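Glass partition (interior)

A glass partition is a fixed or sliding panel of glass, held in a frame, that divides one part of a building from another while letting light through. It is found in offices, hotels, clinics and, more and more, in ordinary homes, where it does the work of a wall without making a small room feel smaller. People grow rather fond of them, and a good one will outlast several sets of furniture.

Reflection after dark

By day a partition is something one looks through. In the evening, when the light on the two sides changes, the same panel may behave as a mirror, and dark glass does so most strongly of all. Chairs, cabinets and the people sitting among them show up on its surface, laid over fainter shapes from the far side, and even the lights of a town in a distant window can find their way into it.
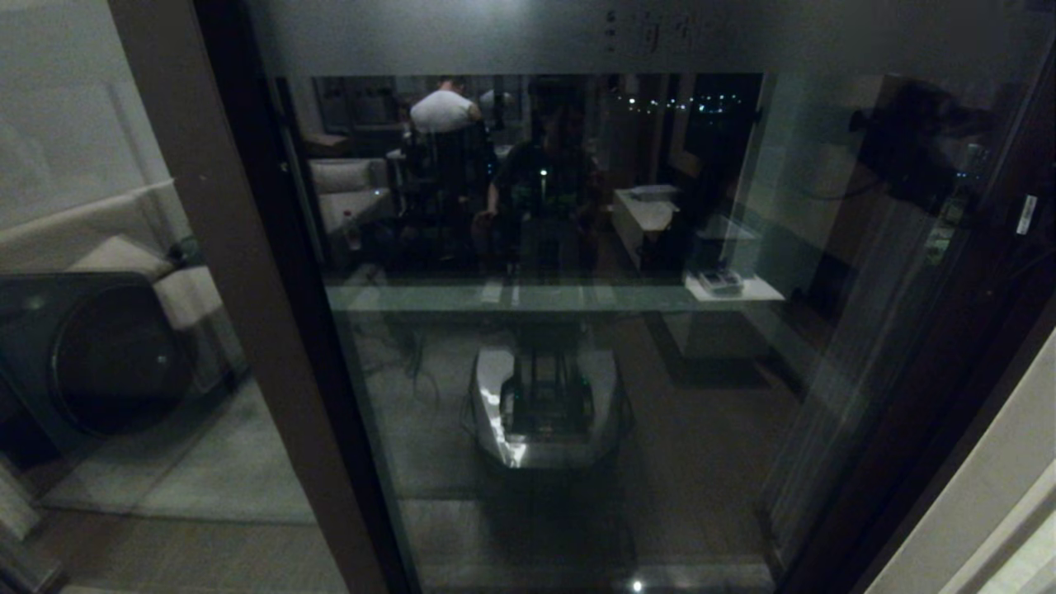 Frames

The frame is usually wood or metal. Dark brown is a lasting favourite, partly for the way it hides finger marks and partly because it sits kindly beside pale walls. The joiner Abdul-Rahman Dogbe, whose Ornwood workshop has made frames for 80 homes and small offices, advises householders to choose the colour in the evening as well as the morning — a frame that looks gentle at breakfast can seem very heavy by lamplight.

Markings

Small characters are often printed or etched on a panel. On many panes they record the maker and the grade of safety glass, and it is well worth copying them down before ordering a replacement.

Furnishing a room with dark glass

A large panel doubles whatever stands opposite it, so a little thought about placing is amply repaid. A light armchair and a low white cabinet will still show clearly in a dim reflection, while dark chairs tend to melt away into it. Bottles and other small odds and ends are doubled too, as any tidy-minded host will have noticed.
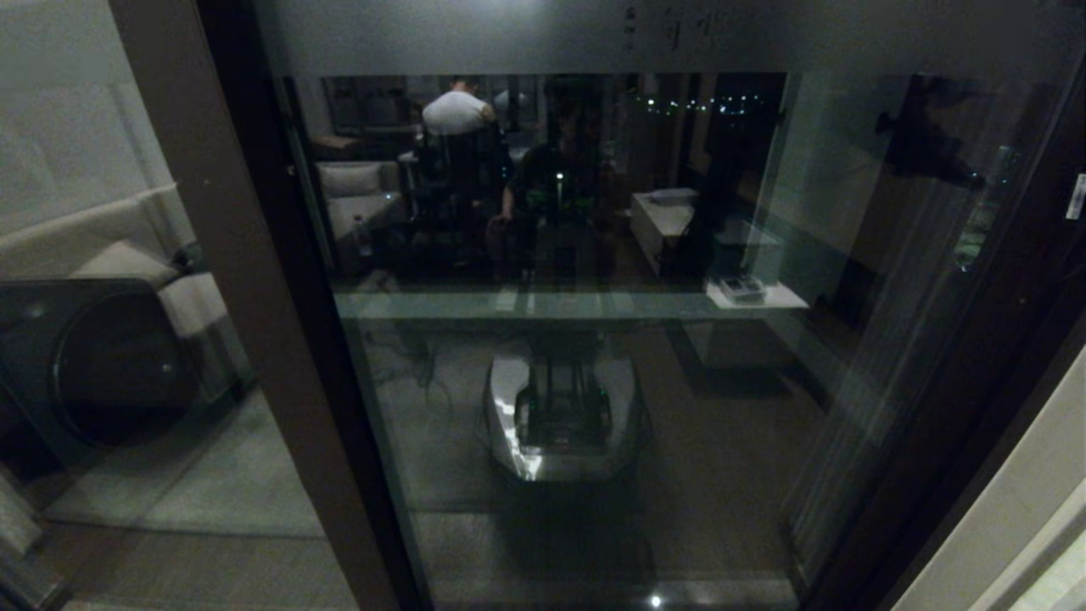 Sulemana, September

Salamatu Sowah's touring display of household glass opened here with 200 panes, lent by families and small firms, and with evening hours so that visitors could see the reflections at their best. Her handbook for the display recommends a soft cloth, plain water and a great deal of patience, working from the top of the panel downwards and drying the edges last.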